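# Table Clearing with a Two-Finger Gripper: Project Report

Spring term project, Grirwood Technical College, Robotics Lab Section B

## 1. What we set out to do

Our assignment was to teach a robot arm to do one household chore from demonstrations. We picked moving fruit between a basket and a tray. The full task has two parts. First, a piece of fruit is picked out of the basket and put on the tray or in a bowl on the tray. Second, the fruit goes back in the basket. We called the first part "serve" and the second part "return," and those names are used in the rest of this report.

We chose the task because it needs only a few objects, all of them cheap, and because the two halves undo each other. An operator can run serve and then return without getting up to reset the table. The team that had the bench last year worked on stacking cups and wrote in their report that resetting the cups took longer than the demonstrations did. We didn't want that problem.

The course asks for a trained policy, a test on held-out positions, and a written account of what went wrong. The third part takes up most of this report.

## 2. Setup

The arm is the department's older six-joint arm with a parallel gripper. It has two black fingers that taper to a point. A small camera is mounted at the wrist, looking out past the fingers, and a second camera stands on a tripod behind the operator's chair. Everything runs from one desktop machine with the Skukix recording software, which the department already had a license for.

The objects stay on the gray table. The wicker basket and the green tray each have a usual area, but we moved them and turned them between batches so the policy couldn't memorize one layout.

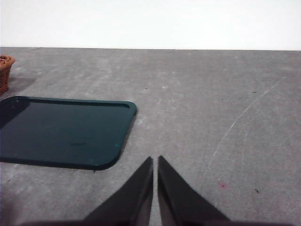 *Report by Genowefa Czerwiński, for Team Krawczyk*
*Submitted 18 April 2025*

The wrist view is the one the policy depends on most. With the fingers open and the arm in a low pose, the camera gets the tabletop in front of it and some of the wall. Only part of the tray shows on the left, and even less of the basket. From that pose the policy often can't tell what is in the basket at all. In our first week we started every episode from a pose like this one, and we think it cost us. The operator knew where the fruit was from looking at the table, so the demonstrations moved straight toward it. The wrist camera had no information to explain that move. The tripod camera did, but at the resolution we were recording, the fruit was only a small patch of color.

We changed the start pose in March. The new one is higher and tilted down, and it brings more of the objects into view before the arm commits to a direction.

The table also matters more than we thought it would. It is scratched and has specks and stains on it. When we trained only on the first batch, the arm would sometimes drift toward a mark on the surface and close the gripper over it. Cleaning helped with the crumbs and did nothing about the scratches. What helped was recording with the objects moved around, so that no mark was always near the goal.

## 3. Collecting demonstrations

Demonstrations were recorded by moving a leader arm by hand while the follower arm copied it. Each of us did a practice session before any of our episodes counted. We kept 474 episodes in the end, serve and return together.

We threw an episode out if:

- the fruit was dropped outside the basket, bowl or tray
- the operator stopped in the middle for longer than a moment
- a hand or sleeve came into the wrist camera's view
- the recording software reported missing frames

The last one was the most common at the start. We traced it to the USB hub, which was sharing a port with the leader arm. Moving the tripod camera to its own port fixed it.

We also had a disagreement about style. Two of us approached the basket from straight above and one of us came in from the side, and the policy trained on all of it hesitated between the two. The arm would go partway in from the side, lift, and start again. We agreed to use the approach from above and recorded the side-approach episodes over. If we did this again we would write the approach down on the first day.

## 4. Training

We used the Plultitz training scripts from the course repository with very few changes. The policy takes both camera views and the joint positions and outputs a short chunk of joint targets. We trained three versions:

1. **Version A** used only the early episodes, with the low start pose.
2. **Version B** used all 474 episodes, with both start poses mixed.
3. **Version C** left out the low-pose episodes and trained longer.

The chunk length was the setting that made the largest difference. With long chunks the motion was smooth, but the arm kept going after a missed grasp as if it had the fruit. With short chunks it noticed sooner but shook near the rim of the basket. We settled on a value in between by trying it on the real arm. The training loss didn't help us choose, because it was nearly the same for all of them.

Training ran overnight on the lab machine. One run was lost when the disk filled up with old video. After that we moved finished batches to the department server every Friday.

## 5. Tests

We tested on layouts that were not in the training data. A layout was a position and angle for the tray, a position for the basket, and a choice of bowl or no bowl. We drew the layouts on paper beforehand so that none of us could pick an easy one on the day.

The bowl layouts were the hardest. A bowl wall gets in the way of the fingers, and for return the fruit has to be pinched between the bowl's sides with little room for the fingertips to open. The fruit can also fill so much of the bowl that there isn't a good place to enter. In the no-bowl layouts the fingers could open as wide as they needed.

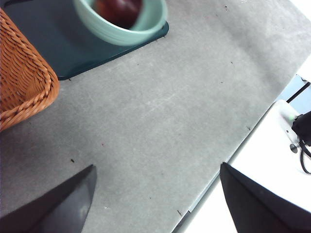 *Figure 2. Wrist view with the gripper open. Basket, tray and bowl at upper left, white device with green light at right.*

In views like the one in Figure 2, the bowl and the dark red object inside it are only partly visible at the top. Version A did badly from this kind of position. It had seen the tray mostly on the left and low in the view, and with the objects along the top it tended to stay where it was or reach for the open table. Version B moved the right way but slowly. Version C was the most direct of the three, and we used it for the final demonstration in class.

Version C still had two failures that we saw again and again:

**Closing early.** The fingers closed above the fruit and then pushed down on it. This happened more with dark fruit. Our guess is that dark skin between two black fingers gives the wrist camera very little contrast, and the policy has trouble judging the last bit of distance. We tried raising the room lights. That put a stronger reflection on the glossy tray and made the tray layouts a little worse, so we put the lights back as they were.

**Bumping the rim.** On the way out of the bowl, the arm sometimes moved sideways before it had lifted high enough, and the fruit knocked against the rim. Most of the time the grip held. We looked at our own demonstrations afterward and found that we did the same thing ourselves when we were hurrying. The policy learned it from us.

Return into the basket was the strongest part of the task for all three versions. The basket opening is wide, and a drop that is somewhat off center still lands inside.

## 6. What we would change

We would spend the first week only on the cameras and the start pose and record nothing that counts. Most of the episodes we later left out of Version C came from that week.

We would record more with the bowl. We avoided it early because it was slow, and the test results show that.

We would also like to try softer fingertips. The pointed ones are good for getting into a narrow space, but they touch round fruit on a small area, and a small error in position makes it roll. The shop has flexible filament, and a drawing for a rounded tip is in our project folder. We ran out of time to print it.

## 7. Budget and files

We spent very little. The arm, the cameras and the software belong to the department. We bought the tray, the basket, the USB cables and the fruit. The fruit had to be replaced more often than we had planned, because it bruises after a few sessions and bruised fruit is softer under the fingers.

The episodes, the layout sheets and the weights for all three versions are on the department server in the Krawczyk folder. The layout sheets are scans, and the ones drawn in pencil are faint, so open them at full size. The notes file in the same folder lists which episodes use the low start pose. Anyone who trains on the full set should read that file first.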